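Snack Time for the Machines

My grandmother could tidy a week's worth of treats in the time it took the kettle to boil, chatting the whole while and never once looking at her hands. I thought of her often this February, when I set out to learn whether a machine can take on that sort of chore yet. The short answer is sort of, on a good day, if you aren't in a hurry!

Chelsea Holroyd has spent 2 years on the question at Skasmont, a small outfit that teaches grippers to put things away. She is cheerful about how slow it goes. The job she likes to talk about sounds like nothing at all: packets of snacks, a clear plastic container, a patchwork bedspread underneath.
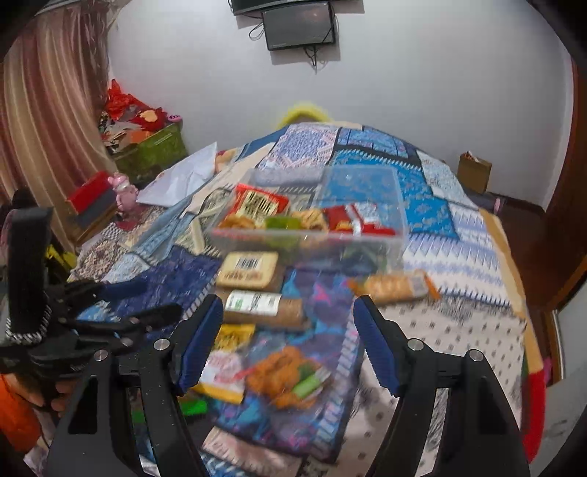
Why a bed is harder than a table

A bed gives. Press down to get your fingers under a packet and the whole surface sinks with you, which people handle without a thought and machines handle badly. Then there is all that pattern (I love a patchwork, but pity the software that has to find the edge of a wrapper on one). And a see-through box is its own headache, with walls that hardly seem to be there.

So people do the chore first, gripper in hand, over and over. Holroyd's group has gone through 974 rounds of it. Stiff packages, she told me, now go well nearly 80 percent of the time when the machine tries alone. Soft bags are closer to 20.
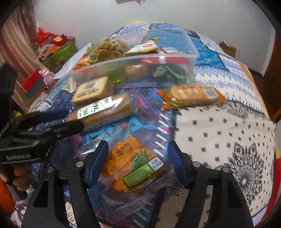

Dark blue ribbed pads close on a clear bag of orange snack pieces.

"A bag changes shape while you're making up your mind," Holroyd said. She'd like to try laundry next, and I wished her luck, thinking of my own fitted sheets.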